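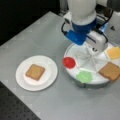 Minutes, sandwich cell fault review, 02/07/2024

Present: Li-hua Mak, Detlef Ostermann, Amado Aquino, Lesego Joubert and me (Renato Carrasco, taking notes again, so blame me for the spelling).

1. The stop on Heno. We spent most of the hour on this one! Amado ran the toast-and-patty job on Heno and the turntable kept creeping after the arm had been told it was parked. The gripper was still down between the dividers. Amado hit the stop and no one was hurt, but we all agreed it goes in the log as a safety matter and I've written it up that way.
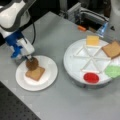
2 min read

2. What the log says. Detlef pulled it up on the screen. The "table still" signal arrived 200 ms early, and the arm trusted it. He thinks the Lagman controller update did it; Li-hua thinks the setting was always wrong and we got lucky for 1550 cycles. They went back and forth a while (friendly, mostly) and I've put down both views.

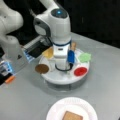
Gripper down at the turntable, plate in front.

3. Wrist camera. Lesego brought up the blur, which I'd forgotten to put on the agenda, sorry Lesego. Close in, the picture goes so soft that the software can't find the ribs, so it can't catch a moving table either. She wants a refocus and a proper check before any more runs.

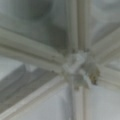
I said fine by me, and Detlef wants the check repeated at every startup, which Amado will add to the sheet.

4. To do. Heno stays locked out until Li-hua signs off. Detlef rolls back Lagman and does 29 dry cycles with the tray empty. I'll call Clitham about a hardwired interlock.

Next meeting later in February, same room.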